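티켓 317 / 양팔 조작 정책, 파지 직전 손목 시점 정렬이 틀어지는 문제
프로젝트: Huanca
상태: 해결 (관찰 중)
담당: Martim Serrano
참조: Heloísa Lacerda

[최초 등록]

안녕하세요, Martim입니다. 2월 빌드로 올리고 나서 계속 찜찜했던 건데 이제야 티켓으로 남겨요. 늦어서 죄송합니다ㅠㅠ

증상부터 쓸게요. 손목 카메라랑 머리 카메라를 같이 넣어서 학습한 정책(저희끼리 Fullham이라고 부르는 그거요)이 책상 위 작은 물체로 접근할 때, 마지막 몇 센티 구간에서 손이 슬쩍 옆으로 흘러요. 큰 물체는 멀쩡합니다. 블록 같은 건 잘 잡아요. 그런데 얇고 키 작은 물체만 나오면 손이 한 번 멈칫하고, 다시 들어가고, 또 멈칫하고... 보고 있으면 제가 다 답답해요.

이전 빌드에서는 같은 조건으로 100번 돌려서 이런 멈칫거림이 3번 나왔거든요. 새 빌드는 세어 보다가 중간에 포기했습니다. 확실히 많아요.

일단 해본 것들:
- 손목 카메라 내부 파라미터 재보정: 변화 없음
- 손-눈 보정 다시: 변화 없음 (오후를 통째로 날렸어요)
- 조명 바꿔보기: 아주 조금 나은 것 같기도 한데 기분 탓일 수 있음
- 재부팅: 네, 당연히 했습니다

[댓글 1, Heloísa]

Martim, 혹시 동작 청크 길이 바꿨어요? 2월 빌드 들어갈 때 설정 파일이 한 번 합쳐졌는데, 그때 기본값으로 돌아간 항목이 몇 개 있어요. 그리고 카메라 두 대 타임스탬프 차이도 로그로 한번 찍어봐 주세요. 저는 이쪽이 더 의심스러워요. 멈칫하고 다시 들어가는 게 꼭 옛날 화면 보고 움직이는 사람 같거든요.

[댓글 2, Martim]

청크 길이는 그대로예요. 그런데 타임스탬프는... 와, 이거 맞는 것 같은데요! 학습 데이터 쪽은 두 카메라가 거의 딱 붙어 있는데, 실행할 때는 손목 쪽이 계속 뒤처져요. 제일 심할 때가 317ms입니다(하필 티켓 번호랑 같아서 제가 잘못 복사한 줄 알고 두 번 확인했어요).

큰 물체에서 티가 안 났던 것도 이러면 말이 됩니다. 좀 늦은 영상으로 접근해도 손가락 벌린 폭 안에는 들어오니까요. 얇은 물체는 그 여유가 없고요.

[댓글 3, Heloísa]

역시. 그럼 Fuvodmont 드라이버의 버퍼 크기 확인해 주세요. 예전에 저도 당했어요. 큐가 가득 차면 오래된 프레임부터 차례대로 내보내는데, 저희는 늘 최신 프레임만 필요하잖아요. 그리고 고친 다음에 바로 "된다!" 하고 닫지 말고, 지연을 일부러 넣은 조건이랑 비교까지 해주세요. 논문에 넣을 결과라 원인을 분리해서 보여줘야 해요.

[댓글 4, Martim]

바로 닫으려던 거 어떻게 아셨어요...

버퍼 문제 맞았습니다. 수정 내용 정리할게요.

1. 손목 카메라 큐를 1로 줄이고, 새 프레임이 오면 이전 건 버리게 바꿨어요.
2. 정책에 넣기 전에 두 카메라 타임스탬프를 맞춰보고, 차이가 기준을 넘으면 그 스텝은 추론을 건너뛰고 직전 청크를 계속 실행합니다.
3. Promano 로그 포맷에 카메라별 지연 항목을 추가했어요. 앞으로는 대시보드에서 바로 보여요.

그리고 숙제하신 대로(시키신 대로, 라고 써야 하나요) 비교 실험도 했습니다. 조건은 세 가지예요. 지연 수정본, 수정 전 그대로, 그리고 수정본에 지연만 인위적으로 넣은 것. 가중치는 셋 다 같은 체크포인트고요. 다 합쳐서 700회를 넘겼고 정확히는 713회입니다. 결과는 꽤 깔끔해요. 지연을 넣은 수정본이 수정 전이랑 거의 똑같이 흘러요. 멈칫하는 위치까지 비슷해서 좀 소름이었어요. 지연이 없으면 예전 빌드 수준으로 돌아오고요.

하나 걸리는 건 공구를 쥔 경우예요. 한 손이 드릴처럼 큰 걸 들고 있으면 머리 카메라에서 작업 영역이 꽤 가려지거든요. 그러면 정책이 손목 쪽에 더 기대는 것 같은데, 아직은 제 느낌이고 숫자로 보인 건 아니에요. 카메라 하나씩 꺼보는 실험을 돌려봐야 알 것 같습니다. 이건 별도 티켓으로 뺄게요.

작업 화면 두 장 붙여둡니다.
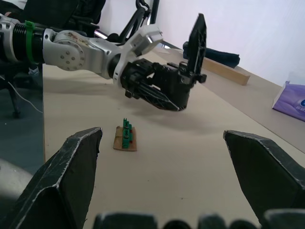
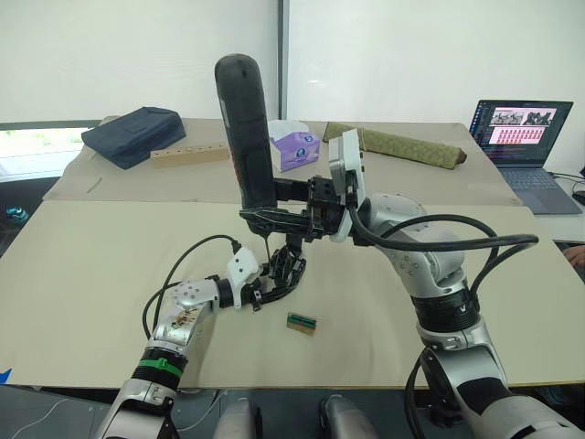

첨부: 첫 번째는 손목 시점(골판지 위 초록색 기판), 두 번째는 머리 높이 시점(오른손에 드릴)

[댓글 5, Heloísa]

비교 좋네요. 세 조건 그래프는 한 축에 겹쳐 그려서 공유 폴더에 올려주세요. 2번 수정에서 건너뛰는 스텝이 얼마나 되는지도 같이 남겨주시고요. 너무 많으면 심사에서 분명히 물어봐요. 상태는 해결로 바꾸되 다음 빌드까지는 관찰로 둡시다.

[댓글 6, Martim]

넵, 그래프는 저녁 6시 전에 올릴게요! 건너뛴 스텝 수는 지금 로그에서 뽑고 있어요. 카메라 끄기 실험 티켓도 만들어서 여기에 연결해 두겠습니다.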